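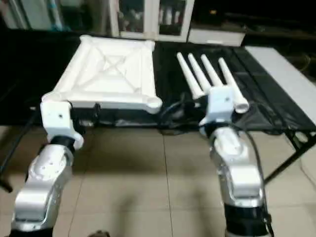

Sunday, and I went in anyway, which Bülent says makes me a sad case (he was there too, so he can talk). We're teaching the arms to put the little table together, and the learning side wants more examples before Rianne will start another training run. The hard bit today was the start, with the left bracket up against the near corner of the top and the right one waiting by the four legs. White parts on black cloth, lovely and clear for the cameras, but the legs are long thin cones and my eyes were going funny trying to tell which one was nearest! I did 27 goes before lunch and threw out 2 where I nudged the wrong leg and lost my nerve.

That takes us to 1,109 altogether. Rianne rang from Samley to ask if I was varying where the legs start, and I was, mostly, though I do keep drifting back to the same fan shape without meaning to. Must watch that. Bülent moves his all over the place and his are better for it, annoyingly.

Soup from Ateş at half one, then another hour and my shoulders gave up. Missed the Sturkisgate bus and had to wait 30 minutes for the next. Want to try starting with the top turned a bit tomorrow, if Bülent hasn't bagged the morning slot.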